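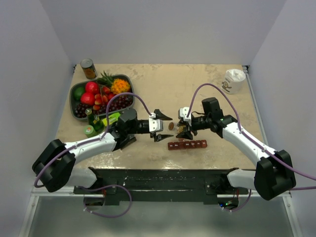

Left and right grippers nearly touching over the middle of the table, with the cubes lined up underneath.

How to write bench rules for a two-arm cell (and get people to follow them)

We use cookies to remember your preferences and see which pages get read. By continuing to browse you agree to our use of cookies. Accept / Manage settings

When I started at Hultitz the rules for our arm benches were a laminated sheet with 17 items on it, half of them about a machine we'd sold. I couldn't have told you three of them from memory and I was the one signing people off! Thodoris Katsaros and I rewrote the lot in May, over a couple of long afternoons and a truly alarming amount of coffee, and we got it down to 9. I've had a few emails asking how we went about it, so I've written it up as steps you can work through for your own bench.

Quick caution before you dig in: bench rules sit underneath your risk assessment and whatever regulations apply where you are, they don't replace either one. If you haven't done the assessment, go do that first and come back. I'll still be here.

Step 1. Stand at the bench before you type anything

Bring a notebook. Leave the laptop at your desk, or you'll end up editing the old sheet (I did this twice). Have somebody run a normal task while you stand where a visitor would stand, and write down every spot where you'd be tempted to reach in. Mine were the handover spot in the middle, the back corners, and the front edge, where the arms are mounted and where everyone naturally leans.

The front edge surprised me. We have walls on three sides, so you feel like the thing is enclosed, and the open side is exactly the side people walk up to. The enclosure does a nice job of keeping dropped stuff on the table and gives the cameras a plain background. I wouldn't call it a guard, and the sheet shouldn't either.

Step 2. Give each patch of table a name

You can't write "don't leave things there" if there's no word for "there". We use four names, and they're on a little sketch taped up beside the stop button:

- Centre: where the grippers meet, and where the task pieces go.
- Pantry: the back left, home of the fruit tray and the can.
- Far corner: the back right, where the paper cup lives.
- Lip: the front edge and the mounting bar.

Use whatever words your crew already says out loud. Thodoris wanted letters and numbers like a chessboard, and it lasted until lunch.

Step 3. Write the two-arm rules separately

Most of the bench rules I've read were written for one arm and then had an "s" added. Two arms give you a different sort of problem, which is that each one can be behaving perfectly well and they can still end up in the same spot. Ours go like this:

- One arm has right of way into Centre. For us it's the right one. The left waits outside until it's called.
- A handover happens at reduced speed, with a set approach direction for each side, and both approaches get tested with open, empty grippers first.
- If something drops during a handover, it stays dropped. Pause, then both arms back off, then the stop goes in, and only then does a hand go in.
- The person at the controls says "two live" out loud when both arms are enabled. Feels silly for a day or so, and then you notice when it's missing.

Please don't copy our right of way without checking it against your own layout. Makris, the outfit that did our first cell, had it the other way round for years and it suited them fine.

Step 4. Sort out cables like they're a moving part

They are a moving part! Ours are bright purple, which I love, and they loop up over the forearms and hang down past the front edge as well. That slack has to be there or the wrist can't turn through its full range, but every loop is something that can hook a bottle or a sleeve.

The rule we settled on is that you walk each arm slowly through its widest reach before the first run of a session, and you watch the cable and not the gripper. Anything a loop could brush gets moved. Then do the same check below the lip, because the hanging part is the bit your knee finds. No lanyards, no scarves, no hoodie strings dangling, and yes, I've had to take off my own scarf in January and been grumpy about it.

Step 5. Decide what's allowed to be on the table

This one caused the biggest argument. I wanted a bare table apart from the task pieces. The folks collecting the runs wanted clutter, because the arms will have to cope with clutter eventually, and they had a point. So we split it up:

- Task pieces are whatever the run sheet calls for, such as the small blocks.
- Set dressing is the tray of fruit, the can, the cup, the little grocery bits. Allowed, but it has to be listed on the run sheet.
- Everything else is a stray. Pens, phones, your actual snack. Strays come off before anything is enabled.

The wording I'd push hardest for is "listed or gone". It's short enough to say to someone without sounding like a hall monitor. Small loose caps and lids deserve a line of their own on the run sheet too. They roll, and they're right at the size where you don't spot them under a gripper.

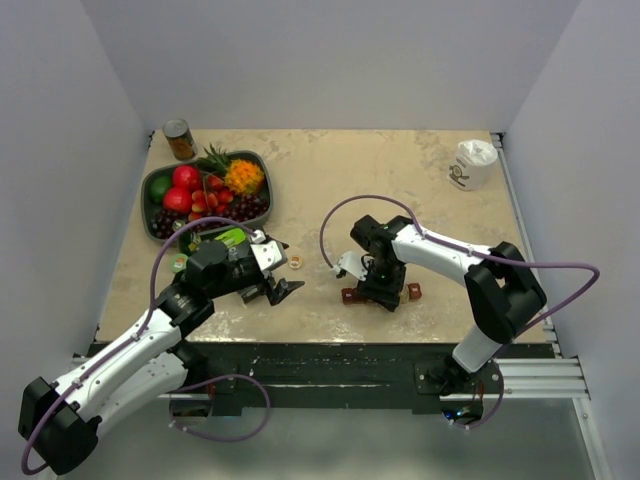

Step 6. Make the start-up check fit on one card

If it runs over onto the back of the card, it won't get done. Ours reads:

1. Stop button pressed and released, and it worked.
2. Mounting bolts hand-checked along the lip.
3. Cables walked.
4. Table matches the run sheet.
5. Grippers open, nothing in them.
6. Call it out, then enable.

A word about indicator lights. It's awfully tempting to write "green means safe" on the card. Don't! Look up what the light means on your own hardware and write down that meaning and nothing more. On ours I'd rather people ask who's at the controls than squint at a tiny green dot on the wrist and make up their own minds.

Step 7. Try the draft on somebody who wasn't in the room

We sent ours over to the crew at Collel and asked them to follow it to the letter, no phoning us. It came back covered in pencil. "Back off" didn't say how far. "Reduced speed" didn't say reduced to what. Fair enough, on both counts. Put your own tested values in and sign beside them.

After the fixes we ran the new sheet for 192 sessions before we called it final. I kept a tally of which rules people had to be reminded of, and the handover one came up the most by a long shot, so it moved to the top of the page in bigger type.

Step 8. Pick a keeper and a trigger

Somebody's name goes at the bottom of the sheet. Ours gets reread whenever an arm is moved, a gripper is swapped, a cable is rerouted or the controller software changes (we're on Marix, which updates more often than I'd like). Old copies go in the recycling that same day, including the one stuck inside the cabinet door. Go check your cabinet door. Ours still had the 17-item sheet on it in the fall, and a new hire had been dutifully following it the whole time, poor guy.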